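Pravatberg packing bench — inspection checklist with comments

Area: Bench 2, office side
Period: May
Result: Pass with comments. Two items open.

Marks used: OK (meets the requirement), C (comment, no action before use), A (action required before the next packing run).

Section 1. Bench and surface

1.1 Tabletop free of splinters, lifted edges and adhesive residue. OK. Old tape residue at the north end was removed with a plastic scraper. Do not use a steel blade on this surface.

1.2 Bench stable under load. OK. Loaded to 60 kg at centre, no rocking. Levelling feet locked.

1.3 Working height suitable for standing work. C. Height suits most staff. Shorter staff should be offered the platform stored under the rack, provided its rubber feet are in place. One foot was missing at the last inspection and has been replaced.

1.4 Cutting tools returned to the holder. A. One retractable knife was found in the tape drawer with the blade out. Drawer to be relabelled and the holder moved to within arm's reach of the packing position.

Section 2. Plastic containers and bags
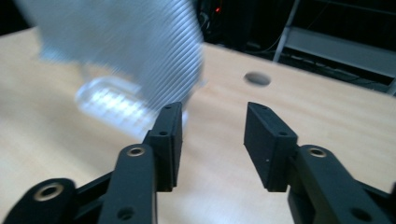
2.1 Plastic packaging is to be handled one item at a time, with the surface below kept clear enough to set it down flat. OK. Clear and frosted plastics are hard to pick out against a pale tabletop, and cracks in them are harder still. The item above the light wooden table is translucent and whitish, and while it is being moved its outline is difficult to follow. Hold each item still against a dark card before checking corners and seams. The dark card is now listed with the bench equipment.

2.2 Cracked or split items rejected. OK. Reject tub labelled and emptied on Saturday.

2.3 Bags over the size limit carry the suffocation warning. C. Nistex stock complies. The older Cuesta roll has the warning at every second bag only. Use up the Cuesta roll on internal transfers, then discard the core.

2.4 Static control. C. No wrist strap is required for general goods. For circuit boards, use the strap point at the left leg of the bench and test it before each run.

Section 3. Cushioning material

3.1 Correct grade held at the bench. OK. Pimix rolls, 400 mm wide, 54 m remaining on the open roll. A full roll must be on hand before the open one drops below 10 m.

3.2 Rolls stored on their side, off the floor, away from heaters. OK. Rack brackets tight.

3.3 Sheets inspected before use. Bubbles must be raised and evenly spaced over the working area. A sheet with a flattened band wider than a hand is to be cut down or rejected. Creasing alone is not grounds for rejection, but a folded edge should be opened out before wrapping so that the item does not sit on a double thickness at one side. 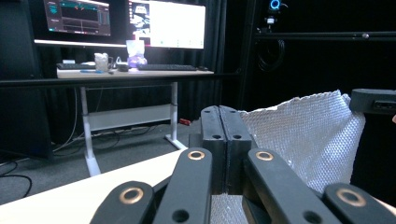 Item 3.3: silver-white bubble-textured sheet, upper edge folded and creased.

3.4 Metallic-faced material kept away from live equipment. C. Treat any metallic-looking facing as conductive unless the supplier's sheet says otherwise. Offcuts are not to be left on desks with computer equipment or pushed behind power boards. Supplier's sheet for the present stock has been requested and is to be filed with this checklist.

3.5 Offcuts sorted. A. Bubble offcuts were mixed with cardboard in the recycling cage. Separate bin to be supplied and labelled.

Section 4. Floor and access

4.1 Walkway between bench and desks clear to full width. OK.

4.2 Carpet flat, no curled edges or loose joins. OK. Walked end to end with a trolley. One join near the door should be looked at again next time — it is sound now but the adhesive is old.

4.3 Loose film and sheet picked up as it falls. C. Plastic film on carpet slides less than on vinyl, but it still catches trolley wheels.

4.4 Extinguisher accessible and tag current. OK.

Open items carried forward: 1.4, 3.5. Reinspect both before the next packing run and initial the bench copy.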